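Clernby Home Forum > Kitchen & Table > Everyday dishes

Topic: Mixing pastel plates and cups on a plain white table — too much like a nursery?

marigold_step
Posted 30 May 2018

Hi all, long-time reader and only occasional poster, so please bear with me while I get to the point. We finally let go of the big brown stoneware set my mother-in-law gave us (it went to my nephew, who is thrilled and has already chipped one). That set was so heavy that I used to dread emptying the dishwasher. Now I want to start over with something lighter and more cheerful, and I keep coming back to the idea of not buying a matching set at all.

What I have in mind is one color per piece. A dusty pink plate, a pale blue cup, something in teal for a bowl, maybe a bit of soft yellow somewhere. Our table is plain white and I've always thought it looked a bit like a dentist's office with the brown dishes gone, so I'm hoping the colors will do some of the work.

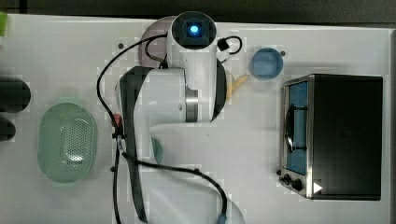 Tillyhook
Oh, I love this idea and I'm going to be the annoying one and tell you to be careful anyway. I did exactly this when we moved to Dendstead, six different colors from three different stores, and for the first month I was so pleased with myself. Then I noticed that I was always reaching past the orange ones. If I could do it over I'd pick three colors and buy more of each, so that when you have people over it looks like you meant it.

marigold_step
That's a very fair point, Tillyhook, and I can already guess that teal would be my "reaching past" color. My husband likes it though, so maybe he can have all the teal to himself!

oldspoon227
I'll disagree with the whole thing, in a friendly way. Food looks best on white or cream. We had mauve plates when I was growing up and I can still see my mother's pot roast sitting on one, poor thing. Gray meat on a purple-pink plate is not a happy sight. If your table is white and feels cold, put a cloth on it and leave the plates alone. A decent cotton tablecloth costs less than two plates, and you can change it when you get bored.

BeccaOnTheHill
Not everybody wants to wash a tablecloth, oldspoon! I have two boys under five and a cloth on our table would last through half a breakfast. Colored plates wipe off and go in the rack and that's the end of it. And I have to say scrambled eggs on a pink plate look wonderful. So do peas, and pancakes, and pretty much everything we eat in this house (we don't do pot roast).

oldspoon227
I'll give you the eggs.

Rizwan Paracha
I've been down this road and kept a little notebook about it, so forgive me if I go on. We have the Naqvi plates in a muted pink and the Oster cups in light blue, and they sit together very nicely because both colors are a little bit gray. That was what finally worked for us. The bright ones fought with each other and the soft ones got along, whatever the shade. My wife takes a plate with her into the store now and holds it up against things, which I found embarrassing for the first year and now do myself.

One thing to ask before you buy is whether they sell single pieces. We had a shelf come down in June last year and lost four plates, and I was very glad to be able to replace just those. You might also run a fork across one if they'll let you. Our first pink plates had a matte finish and every knife left a gray line that I had to scrub at with baking soda.

marigold_step
Rizwan, this is so helpful, thank you! I had not thought about the fork marks at all. The ones I was looking at are matte, of course. Do the gray lines come off completely, or do you just get used to them?

Rizwan Paracha
Mostly off. The older ones have a few that I've made my peace with.

Tillyhook
I'll second him on the knife marks. I gave up on matte for plates and kept it for cups — nobody is cutting anything in a cup.

oldspoon227
Are you going to keep any white ones at all? I'd hold on to a few for guests, or for pot roast.

marigold_step
Ha! There are four old white dinner plates at the back of the cupboard and they can stay, just for you. I think I'm going to start small, with two pink plates and two blue cups, and use them every day for a few weeks before I buy anything else. The yellow might end up being napkins. I'll come back and tell you all how the teal discussion goes at home.

BeccaOnTheHill
Please do, and make him wash his own bowl.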